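3 min read
10 comments

4 Apr 2026
Bench notes, Eshun ferry marker

Good long day on the Eshun marker, and I want to get it all down before I forget which side I started from. Mal-soon and I got it up on the padded bench first thing (46 pounds, so a two-person lift, and please let's keep it that way) and I spent a while just looking at it with the lamp held low from the left. It's a lovely thing when you give it time. The border is a twisted rope, which I suppose is a nod to the ferry cable, and whoever cut the pattern for it took real trouble at the corners, where the strands cross over properly and don't just run into each other.

The Grivevport people want it back on its boulder at the landing in May. I think that's doable if the lacquer comes off as well on the lower half as it did on the upper. The file says the last refinishing was in 2000, and the letter in the file talks about "a clear protective finish" without saying what it was, bless them. It has yellowed and gone cloudy, and along the bottom edge it has lifted and let the green in underneath.

Solvent tests were on the back first, then a patch in the lower right corner of the front. The mild mix did next to nothing. The stronger one softened the lacquer nicely after 10 minutes under a covered pad, and it rolled up on the swab like old rubber cement. I did the top border and the first three lines of text that way before lunch. Go slowly around the date – the numerals are shallower than the rest and I'd guess they were recut at some point, though I'd like Ohemaa's eye on that before I write it in the report.

About the wording. It says the ferry ran "from the Wirville road to this landing," and Ohemaa Amegashie called over lunch to say that she has now been through the county road book and the Wirville road came down to the river a good way upstream in those years. So the boulder may be sitting at the second landing and the text may be describing the first. Not our problem at the bench, I know, but she'd like a rubbing of the whole face before the new finish goes on, and I said of course. I'd be happy to do two, one for her and one for the file. She also wonders if "Eshun's Ferry" had its apostrophe all along. Under the loupe there is a small raised mark between the n and the s, quite worn, and I'm fairly sure it was cast with the rest.

For the finish, Mal-soon Ham is in favor of hot wax and nothing else, and I've come around to it. We have enough Floltine left for a trial on the scrap panel. I'd brought the panel up to 200 degrees with the gun last time and the wax flowed beautifully, but it dragged when I let it cool too much before brushing, so next time keep the heat just ahead of the brush and work in smaller squares. The mounting studs are all sound except the upper left, where the thread is badly chewed. Mal-soon thinks she can chase it. If she can't, we'll ask Grivevport before we drill anything.
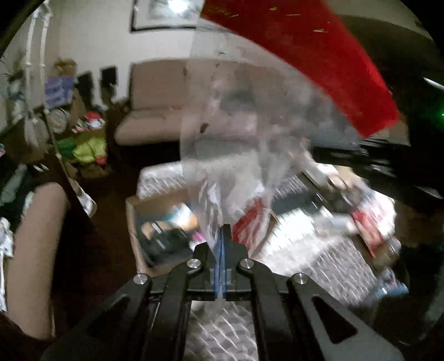

Lower half of the inscription still to do, and I tried again to describe the state of the lacquer there for the report, without much luck. "Cloudy" isn't quite it, since you can tell there are letters under it and even which line you're on. The closest I can get is that clear plastic bag held up in the blue finger pads, all crinkled, with white highlights running over it and the room behind coming through hazy and pulled out of shape. Put the lamp down low and the last four lines look just like that. I'll write "translucent, distorting, with strong surface glare" and let Mal-soon improve on it. Swabs are running low, and the rubbing paper for Ohemaa is still on the order list.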